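Mezzanine (also entresol, or just "the mezz" if you grew up in one like I did)

A mezzanine is a partial floor tucked between two main ones, open on at least one side to the room below. I love them! You get a bit of extra floor without losing the feeling of height, and there's always somewhere to lean and yell down that the kettle's on.

The open edge needs a railing. Metal with horizontal bars is common and lets plenty of light through, though I'd go for uprights if you've got little climbers (my neighbour Glykeria Manolakis swapped hers over in April and reckons the colour looks better too). Underneath, the ceiling is usually lower — often with the beams left showing — so it wants its own lights.

Columns hold up the edge in wider rooms, and people tend to paint them white and forget them. A tall blank wall on the full-height side is the spot for a bookshelf or a desk.

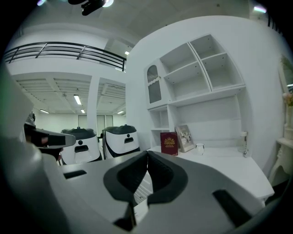 What is the space under a mezzanine good for?

Anything you do sitting down, I'd say. Mine has been a study, a sewing corner and, for 7 very loud months, a drum room.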